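To: station-practice list
From: Working Group on Table-Top Stations, Zistano
Subject: Re: Draft 2, section 7 (objects on the work surface)

The Ongart site wrote in May:

> Section 7 says the surface must be "clear of loose items" before
> the arms are powered. Our tabletop tasks consist of loose items.
> Read strictly, we could never start. Does a wrapper on the table
> count as a task object or as litter? And does the rule reach
> cables on the floor outside the station?

The working group thanks Ongart for the question and agrees that the wording is poor. Draft 3 will replace "loose items" with "items not named on the task sheet." A wrapper, packet or cup that appears on the sheet may remain on the table. Anything else is to be removed before power is applied. 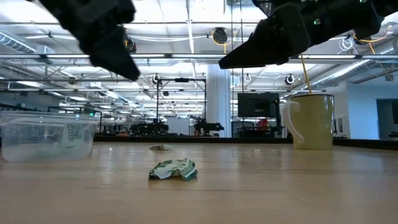
Open containers and drinkware need a separate line. Under the new text, a mug or tray may be used as a task object only if it is empty of liquid, and the operator is to confirm this at the start of each run. Eltine asked that straws and similar light parts be listed on the sheet by name. This has been accepted.

On hand clearance, the group did not adopt the Raleo proposal of a fixed starting height for both grippers. Sites may set their own starting pose, provided that it is written down and that the two arms do not share a path on the first move. The minimum distance between any person and the edge of the table during powered motion remains as in Draft 2.
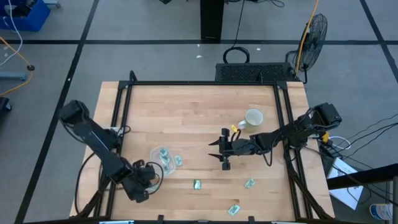 With regard to floors, section 7 covers the table only. Cables, boxes, bottles and bins fall under section 10, which requires a walkway on at least one side of the station and asks that cables be routed away from it. Floor tape may be used to mark the walkway. Sites that use tape for other purposes should state its meaning in their local instructions.

Comments on the revised wording should be sent to this list under ticket 892. Please quote the clause number and suggest replacement text where possible. Sites that have no objection need not reply.

For the working group,
The Secretariat, Zistano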